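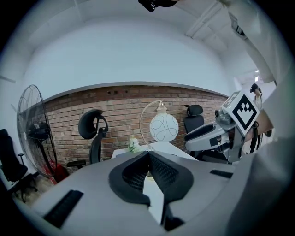

*Last changed: July 26, 2021*

**Subject:** Re: Descaling the Vernska – how often?
**List:** home-espresso

Anselmo Lopes wrote:

> I bought a used Vernska from a man two towns over. It runs, but the first cup of the day takes forever and the steam is weak. He said he descaled it "when it needed it." Our water comes out of a well and leaves white rings on everything. How often should I be doing this, and is vinegar all right? I have a gallon of it in the basement.
>
> Also, does anyone know if the Flamano basket fits? Mine is dented on the rim.

Anselmo,

I would skip the vinegar. It does dissolve scale, but the smell stays in the boiler for days, and I don't like what it does to the older seals. Use citric acid. You can get it in the canning aisle at most grocery stores. I mix 30 grams to a quart of warm water and stir until it's clear.

For well water I'd do it once a month until the machine is back to normal, then every other month. I'm on town water and I get away with twice a year, in March and again in the fall.

The way I do it:

1. Take out the basket and the shower screen. Soak the screen in a bowl of the same solution.
2. Fill the tank and turn the machine on. Let it come up to heat.
3. Run a cup through the group and a cup through the steam wand.
4. Turn it off and leave it for 22 minutes. I used to leave it an hour, but I never saw any difference.
5. Run the rest through, half from each side.
6. Rinse with two full tanks of plain water. If you still taste lemon, do a third.

If the steam is still weak after that, look at the tip of the wand before you blame the boiler. Unscrew it and hold it up to a lamp. On the older Vernska machines the holes are small and dried milk closes them up. A sewing needle clears them. Don't use a drill bit – I widened one that way and had to order a new tip.

The slow warm-up could be scale on the heating element, in which case the first two or three rounds should help. It could also be the thermostat. Those are held on with one clip and the replacement is cheap, but unplug the machine and let it cool all the way down before you take the lid off.

On the basket: the Flamano double fits, the single does not. The single has a deeper lip and the handle won't lock. I've had the double in mine for a few years with no leaks. Sampaio sells one that is supposed to fit both, but I haven't tried it, so I can't say.

As for the well water, get a test strip and find out what you have. Mine at the old house read 167 parts per million and I had to descale all the time. A filter pitcher brought it under 100, and that was good enough. Don't use distilled water on its own. The coffee tastes flat, and some machines with a level probe won't see that the tank is full.

One more thing, for whoever asked last week about the old parts drawings. They used to be on somebody's Panix page and the link in the list archive is dead. I have paper copies of the group head and the pump, and I can mail photocopies if you send me an address off list. The boiler page is missing from my set. If anyone has it I'd like a copy.

Let us know how the first round goes, and what the strip says.

Ray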